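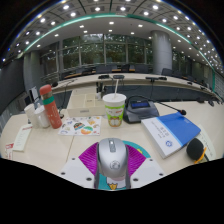
Tane Tipoki wrote:

> I tried your "everything stays out" desk for a fortnight and I'm not convinced. I like having my cups and stickers where I can see them, but I keep reaching for the mouse and hitting a drink. How much room do you really leave around the mouse mat? And do you put the tray behind things or beside them? Mine's beside, and it has turned into a place where post goes to die.
>
> Also, is anyone else's water bottle too tall for where they keep it? Mine blocks the bottom corner of the screen.

Tane, hello! I'm so pleased you gave it a proper go, and a fortnight is plenty long enough to find out what annoys you. I'll take your questions in the wrong order because the tray is the one I've got most to say about.

Tray goes behind. I had mine beside the mat all through February and it was exactly as you describe, envelopes and a dead biro and two library slips. A shallow tray right next to your hand is an invitation to drop things in it. Push it back so you have to lean slightly and you'll only put things there on purpose. Mine's the plain white open sort with low partitions, nothing clever, and the low sides are the whole joy of it. I had a deep one from Tapsell before and never saw the bottom of it again. The sticker sheet lives flat in front of the tray (yes, still the little cartoon food ones, I peel one off whenever I finish a chapter of the minutes and I will not be growing out of it).

Now the mat. I've gone over to a really loud one, magenta stripes fanning out over teal with a cartoon bird down at the near edge, and I can't tell you how much I love it. I thought it would be distracting on a pale desk and it's the opposite, it marks out the patch that has to stay clear. If something's sitting on the stripes, it's in the wrong place. I used to have a grey mat and things just crept onto it all day long. The mouse is a silver one and I never lose sight of it on all that pink.

As for how much room, I don't measure. Put your elbow where it normally goes, swing the mouse about as far as you ever do, and anything you touch has to move back. Do it with your eyes shut if you're feeling brave, though perhaps finish your drink first!

Drinks, then. My rule at the moment is one with a lid straight ahead, beyond the mouse, and anything open well over to the left with the bottle. I'm right-handed so you'd swap that round if you aren't (are you? I can't remember from the Harkcombe meet-up). A domed lid and a straw make a paper cup so much less of a worry, and if it has a silly face on the side so much the better. The other cups do gather, I admit. I take them all through to the kitchen when I get up for lunch.

The bottle: mine's tall too, a coral red one with a green band, and it used to drive me mad in front of the screen. It went much better once I stood it out at the left, next to the cups, so I reach across for it and come back. Have you got room to do that, or is yours hard up against a wall? If it's a wall, Ilham Tahiri had a good idea in the thread on narrow desks, which was to stand the bottle on the windowsill and treat it as an excuse to get up. I tried it for three days and drank hardly anything, but she swears by it.

On the right I keep the gooseneck microphone for the Kolel reading group calls. I've had it in every position going. Behind the mat, it was in the way of the tray. On the left, the stem bent over the cups and I was forever brushing it with my sleeve. Over on the right with the stem curving away, it leaves my hand free and I can still see the little blue display without craning. Whatever book we're reading goes beside it. I like the book at an angle, it makes me more likely to pick it up, and I'd defend that to anyone.

Woreck asked off-list whether all this takes ages to reset. It doesn't! I timed it last night at 123 seconds, and that included stopping to read the back of a packet. Tray first, then cups, then wipe along the seams where the crumbs go. I use an old soft toothbrush for those, dry, and then a barely damp cloth. If your desk has joins in it as well, do the brushing before the cloth or you'll just make paste.

One thing I haven't cracked is folded cards. Invitations, thank-you notes, that kind of thing. They're too nice to lie in the tray and if I leave them out they slide about on the far left with the odds and ends. I don't want a pinboard. Does anybody have something they're happy with?

Tane, do try the tray at the back for a week and tell us how you get on. And what colour is your mat?

> On July 20, 2021, Ilham Tahiri wrote:
> Has anyone got the measurements for the 19 inch shelf from the narrow desks thread? I've lost the message.

Ilham, I've still got it, it was 9 inches deep. I'll forward you the whole message tonight.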